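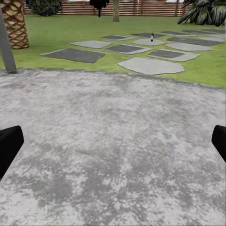

The backyard course in our simulator, gripper open, bottle out on the stepping stones.

Does my kid need coding experience to join Orkura Robotics Club?
Not a bit! We take 10 beginners every January, and most have never typed a line of code (a few have never met a mouse, bless them). Everyone starts in the simulator, so bumping into the fence costs nothing.

What should they bring?
A laptop if you've got one, a water bottle and a snack. We finish at 5:40 pm.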